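**Progress report to the Rivera fund, 17 Jul 2018**
Dako packing hall, second period of the grant

We're at the halfway mark and there is a lot to tell, so I'll start with the people. All 28 packers on the floor have now had a turn at teaching the gripper, and the sign-up sheet for extra sessions filled up before the first break. Back in the spring I worried we'd have to coax people into it!

The job we picked first is the one everybody asked to be rid of, bending down for caps, lids and small parts that end up on the floor during a shift. A packer takes the hand-held tool, shows the pick the way they'd do it themselves, and the recordings go to Prevon, who are building the arm that will take over the work. We passed 900 recorded picks in June. The early ones were mostly flat cartons (easy), and we have since moved on to the awkward small stuff.

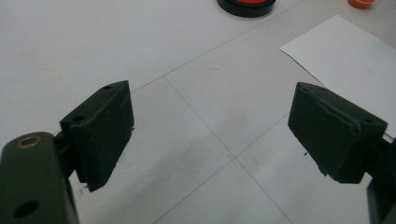
Wear on the tools is our biggest running cost after wages, and it deserves a fair share of this report. We budgeted for one spare set of finger pads per tool, and that was too few. The pads drag on the tile when someone goes for something low, and the lower corners suffer first: they get rough and chipped, and scuff marks build up along the edges. The packers spotted this well before I did, and they now check the pads at the start of each shift and log them in the same book as the tape guns. Umudia has quoted us for a tougher pad that goes on with the same screws, and we'd like to order a trial batch from the training line, where we are underspent.

What has changed for people so far? The biggest thing is that the packers are talking about their own work in a way I hadn't heard before. Two of them have moved into part-time trainer roles at the higher grade, as promised in the application, and both have asked to stay on in them. Sessions are paid at the normal rate and nobody's packing target counts during them. That took some arguing with the planning office, but it's in writing now. The rota still doesn't handle it well, and on busy days the late shift gets fewer sessions than the early one. We're fixing that by swapping in a second tool for the evenings.

Questions about jobs come up at every floor meeting, as they should. Our commitment stands: no post is cut during the grant, and any hours the arm saves go first to the returns bench, which has been short-handed for 2 years.

Still open:

- your approval for the pad order
- a date for the arm to arrive from Prevon
- knee mats for the sessions (requested by the packers, small cost, I'd love to say yes)

Come and see it if you can. The packers would enjoy showing you how it's done, and you'd be handed a tool within minutes.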